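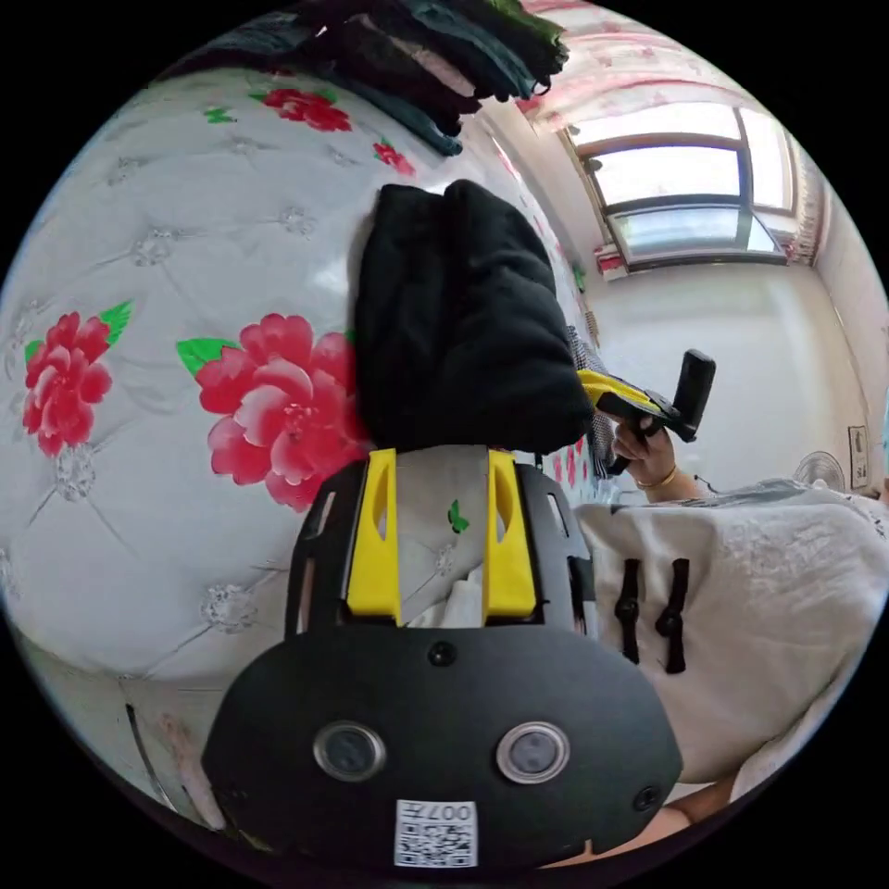

Llevo desde junio durmiendo debajo de la colcha Gullness de Vanalport y ya tocaba escribir algo, que me lo habéis pedido tres o cuatro veces en los comentarios. La compré porque la anterior, una lisa de color crudo, me aburría hasta decir basta, y yo en el dormitorio necesito flores. Y flores hay: peonías grandes entre rosa y rojo, con sus hojas verdes, sobre un blanco acolchado en rombos. Los adornitos grises en forma de flor de las puntadas me daban un poco de miedo (soy de las que se enganchan con todo), pero de momento no se me ha soltado ninguno. ¡Y mira que le tiro ropa encima!

Vamos con lo que importa, que es dormir. Abriga más de lo que parece al tocarla. En mi casa, que es un segundo sin calefacción central, la uso sola hasta bien entrado el otoño y luego le pongo una manta debajo. En verano me sobró casi todas las noches, eso también lo digo. El peso me gusta, se queda en su sitio y no amanezco con ella en el suelo, que con la Pritance que tuve antes era cosa de cada mañana.

Lavado

Aquí tengo mis quejas. La etiqueta dice 30 grados y yo he cumplido como una santa, pero en mi lavadora entra tan justa que sale con una parte bien escurrida y otra chorreando. Acabé llevándola a la lavandería de la esquina y mucho mejor. Tarda en secar lo que no está escrito: con la secadora grande, 90 minutos, y todavía la tendí un rato en casa. Los colores siguen igual que el primer día. Plancha no le he puesto ni pienso.

Medidas y caída

La mía es la de 254 cm de ancho y en una cama de matrimonio normal cuelga bien por los dos lados. Mi amiga Sunita Shukla se compró la pequeña para una cama parecida y se le queda corta, así que si dudáis entre dos tallas, la grande sin pensarlo. Para hacer la cama deprisa va de maravilla, un tirón y lista, y encima queda plano casi todo lo que sueltes, ya sea el portátil o una bolsa blandita de forro polar negro con su cordón.

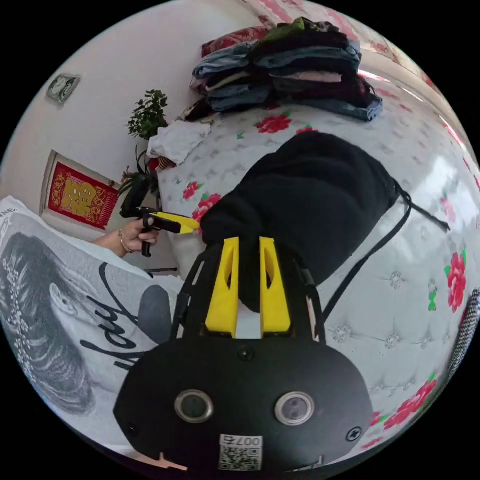
¿La volvería a comprar?

Sí, pero esperando a las rebajas. A precio completo me parece cara para lo que cuesta lavarla, y la Uniyal que tiene mi cuñado Deok-su Ki abriga parecido y cabe en cualquier lavadora (bonita no es, la pobre). Me falta probarla con el relleno nórdico nuevo, y si alguien la tiene en el otro estampado que me cuente qué tal, que estoy pensando en una para el cuarto de invitados.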